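# Vastby to refit shared bathrooms at Lusora with small white vanities

May 17, 2026 — The shared bathrooms at the Lusora apartments will get new basins, cabinets and mirrors this year, the housing company Vastby said in a notice to tenants.

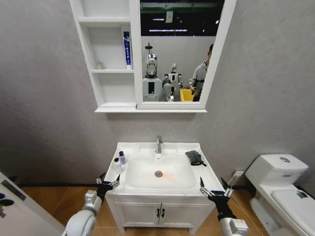 One tenant on the second floor said the storage matters more than the basin. With four people sharing a sink, she said, everything ends up on the counter, and wiping it down means moving every bottle first.

The work covers 11 bathrooms in the two older wings of the building. Each will have a white vanity with a rectangular basin, a chrome faucet and a two-door cabinet underneath with black handles. A wall cabinet goes above it, with open shelves on one side and a mirror on the other.

Vastby put the price at $885 per bathroom for the furniture and fittings. Plumbing is billed separately and comes out of the building's maintenance fund. Rents will not change as a result of the work, according to the notice.

The present sinks are pedestal basins with no storage below and one narrow glass shelf above. Tenants have asked for cabinets at the last three house meetings. In a written survey this winter, 221 tenants answered a question on what they would change in the shared rooms, and more of them chose bathroom storage than chose new laundry machines or better hallway lighting.

The wall cabinets drew the most discussion when the plans were shown. Some tenants wanted doors on all the shelves so that toothpaste and other small things would be out of sight. Others preferred them open, saying closed cabinets in a shared bathroom fill up with old bottles that no one claims. Vastby chose the open version. Each shelf will get a label holder with room for a door number, and tenants can decide among themselves who takes which one.

Towels were the other sticking point. The new counter has some space on either side of the basin, and the company expects hand towels to be left there, but it is asking tenants to use the hooks behind the door for anything wet. Two extra hooks will be added in each room. The old towel rails are loose in several bathrooms and will come down.

Butkienė, the firm doing the installation, will start on the top floor and work down, one bathroom at a time. Each room is expected to be closed for two days. Tenants on that floor can use the bathrooms one floor below in the meantime, and a sheet with the dates will be taped to each door a week ahead.

Shelves and window sills need to be cleared by the evening before the work starts. Anything left behind will be put in a box marked with the room number and kept in the ground floor storeroom for a month.

The work is due to finish in October. The bathrooms in the newer wing were fitted with cabinets when it was built and are not included.

Vastby has also set aside $2,000 for repairs in the first year, mainly for hinges, handles and drains. Tenants can report a loose door or a slow drain on the form by the mailboxes or through the company's website.

The old basins will be offered free to tenants before they are taken away — anyone who wants one should write their name on the list in the laundry room. They must be picked up from the yard within a week of removal, and Vastby will not help carry them.

*Correction: An earlier version of this item gave the name of the housing company as Wastby. It is Vastby.*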